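23/10/2026
Limewash bench, beige again

Picked up where I left off with the beige for the Ollmont job, and I'm in a much better mood about it than I was last time I wrote in here. Batch 47 has dried down and it's lovely! It's warm, a little dusty, and it doesn't go pink under the bench lamp (looking at you, 46). If anyone wants to see it, it's the board leaning against the sink with the blue tape on the corner. Please don't touch the face of it yet, it still chalks if you so much as breathe on it.

For whoever needs to make it again: same putty as before, the Wadeck tub with the cracked lid, sieved twice. I'm done skipping the second sieve. I skipped it on 45 and got gritty little comets all the way down the board, and spent half a morning blaming the brush. Raw umber and the yellow ocher go in already wetted out, in separate cups, umber first. The Bouchard ocher is stronger than the old bag by a good bit, so go easy and let the mixer run before adding more. I put in what the old card says, straight off, and had to stretch the whole batch with putty to bring it back. That's why the bucket is so full.

Weights are on the card, but so they live in two places: 573 grams of dry pigment all in, into the big bucket, after the stretching. Water to the consistency of whole milk. I know "whole milk" isn't a measurement. I tried the flow cup and the readings jumped around so much I quit writing them down. Limewash settles while you're standing there looking at the timer. If somebody has a trick for this I'd be happy to hear it.

Boards: I did one on bare plaster, one on the old sealed primer, and one on a scrap of cement board that was by the door. Bare plaster took it beautifully. Cement board came up patchy after the first coat and then evened out with the second, so I'm not worried. The sealed one is a mess, it beaded and ran and now looks like a map of some islands. I kind of love it, but it's no use to a client. Note to self, write SEALED on the back of those boards in big letters, they look exactly like the others from the front.

Misting between coats made a real difference. I used the garden sprayer on its finest setting and waited till the shine went off the surface before brushing. On the half I didn't mist, the brush dragged and I could see every place I'd stopped to scratch my nose. I've drawn a pencil line down the middle of the board so you can find the join, although you hardly need it.

Then there's the question of how beige is beige, which has eaten most of my week. The Ollmont people want something that sits quietly next to dark stone on the street side and doesn't turn to mud around the back where things are plainer.

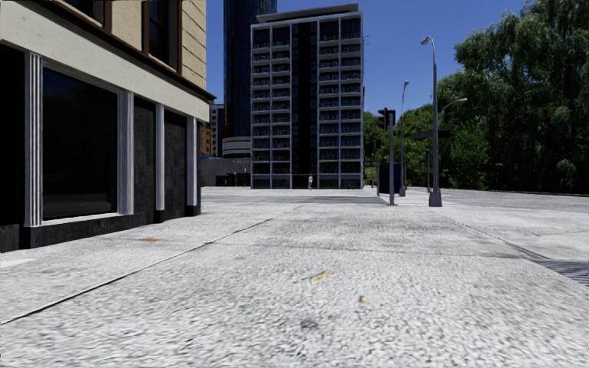
Banded beige over glossy black stone on the first one, rough speckled beige around the roller shutter on the second.

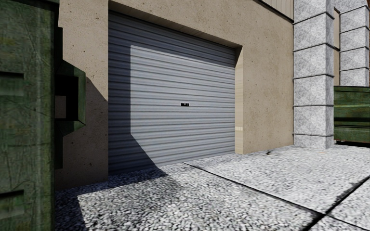 So, texture. My feeling is that the same bucket is going to read as two colors depending on what it goes over, and we should stop promising people a chip match. I brushed 47 over a troweled sample and a sponged sample with nothing changed except the surface, and the sponged one looks a full step darker from across the room. Up close they're the same, you can hold the boards edge to edge and see it. All those little pits hold their own shade. I'd like to make up a proper pair of these for the front desk, because I have explained it over the phone so many times now and it never lands.

Cold light is the other half of it. I carried the boards out to the loading step early, before the sun got around, and the beige went almost putty gray next to anything black. Back inside it was toast. I had my green jacket on and even that threw a bit of color onto the board, so, no green jacket for color checks (this goes for the orange fleece too, you know who you are).

Mixer trouble: the Talo is making the noise again. It's fine on slow, and then on the second speed it starts a kind of chirp, and if you lean on the bucket it stops. I took the paddle off and cleaned the collar, which was packed with old lime, hard as a tooth. That helped for one batch. I think the collar is worn oval and we're going to have to order the part, so I've put it on the list under brushes and sieve mesh. Meanwhile slow speed only, please, and wear the goggles even on slow. Lime in the eye is no joke and the splash guard doesn't cover the side you stand on.

Things I tried that didn't work, so I don't try them again in the spring: skim milk from the fridge as a binder (smell!), the foam roller (bubbles, every one of them popped into a little crater), and adding the pigment dry because I was in a hurry. The dry pigment one looked okay in the bucket and then streaked yellow on the wall like somebody had dragged a mustard packet down it. I've kept that board too. It's in the rack behind the sealed one.

Casein is still worth a go if we do it properly. I have the powder and I want to test it at 5 percent on the cement board, where the chalking bothers me most. On bare plaster I'd leave it out, I like how it breathes and how it takes a second coat months later without any fuss. Rub test before and after with the black felt, same as last time, and keep the felts in an envelope with the batch number on it this time. I have a pile of dusty felts in the drawer and no idea what a single one of them proves.

Batch 48 is going to be the same recipe with a touch less ocher and a bit more umber, for the back wall. I'd like to have both up on big boards in November so there's time to see what damp does to them. We're down to 50 pounds of putty, enough for the boards but not for the job, so somebody should call Wadeck before I get carried away with casein.

Left to do: wash the sieve (it's soaking), label the new boards, lid on 47 with water over the top. The good brush is hanging on the nail to drip. Don't stand it on its bristles.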